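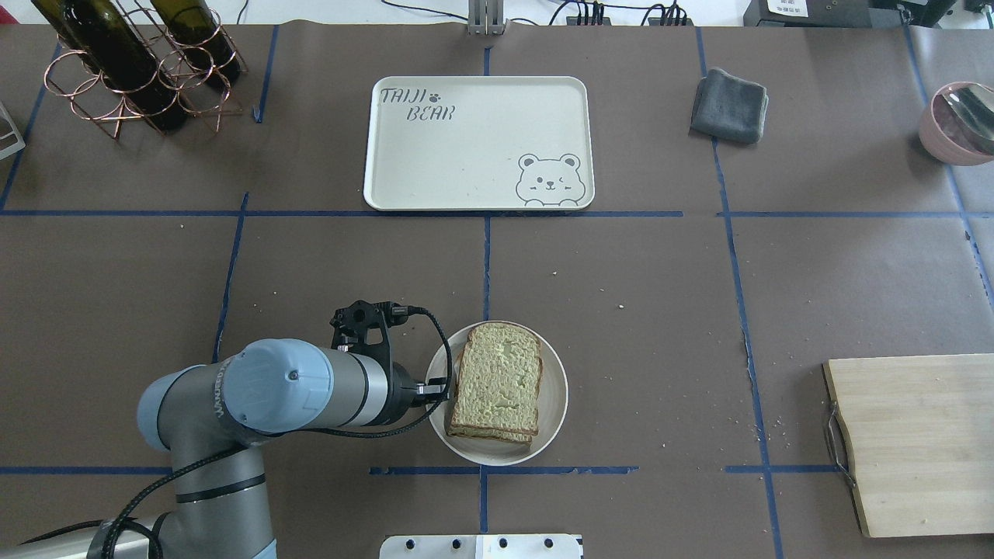

A written rule can't stop an arm, so why are we reading nine pages of them before we get to move one? Agnese Koppel put that to me in the first week of the September intake, and I've pinched it as the opening for Handout 2 because I didn't have a great answer on the spot.

My answer now goes something like this. The stop circuit and the speed limit look after the worst of it. Bench rules look after everything else: the knocked cable, the plate that went back in the wrong spot, the afternoon of recordings you can't use and can't explain. I've made most of those mistakes myself (some of them at Cludoscombe, with an audience), so please don't read this as a telling-off!

## Before you enable the arm

- Read the last entry in the bench log. Read it properly, then sign under it.
- Press the emergency stop, try to jog the arm, check nothing moves, release. Yes, even if the group before you did it ten minutes ago.
- Say "enabling" out loud and wait for your partner to answer. A nod doesn't count.
- Sleeves up, lanyards off, long hair tied back.
- Run a finger along any cable that travels with the wrist. You want enough slack for the full reach and no loop that can hook the lip of a dish.

That last one gets skipped more than any other. A cable that sits nicely at the home pose can be doing something quite different at full stretch, so check it at both ends of the move.

## Marking out the table
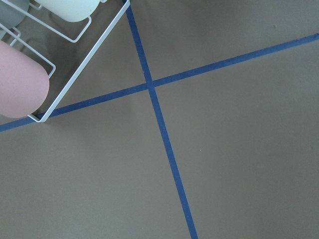

Layout rules are the ones students argue with, and fair enough, because they look like housekeeping. The point is that somebody in another room should be able to rebuild your table from your notes. Tape lets you do that cheaply. When two strips cross the way the blue ones do here, you've got a point you can name, and four regions you can name as well, so "rack in the far left region, rounded corner at the tape" is a note your partner can follow without ringing you at dinnertime. Write the region down before the first run. If a strip lifts, stop, replace it, and log that you did — a new strip is a new layout as far as the record is concerned, even if you'd swear it went back in the same place.

Wipe down between sets too. Crumbs and bits of fluff are a nuisance for anybody training on your recordings, and grit gets into fingertips.

Reet Rimkutė and I went back through the 334 runs from the Irnville module last year, looking only at the ones that had been thrown out. I'd expected dropped objects. What we mostly found was runs where the log and the table didn't agree, and once that happens you can't tell which one to believe. Out they go. The shared archive on Gendeo holds 2,304 runs at the moment, every one with a layout note attached, and I'd like it to stay that way.

## While the arm is live

One person drives, one person watches with a hand near the stop. The watcher doesn't take notes, answer messages or eat. Swap when you're tired, and swap with the arm disabled.

Hands stay outside the taped area. If something tips over, disable first and then reach in. I know it's slow, and I know you were in the middle of a good run.
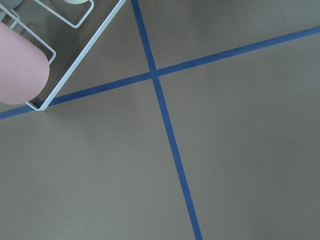
Same goes for the small corrections, which is where people get caught. You see an object sitting a bit crooked, the arm's been still for a while, and your hand is halfway there before you've thought about it. A still arm is a live arm until you've disabled it and your partner has said so.

## For next session

Read the Tamošiūnaitė chapter on shared workspaces (skip the appendix, it's heavy going) and bring one bench rule you think we should drop, with a paragraph defending your choice. Agnese has already handed in three.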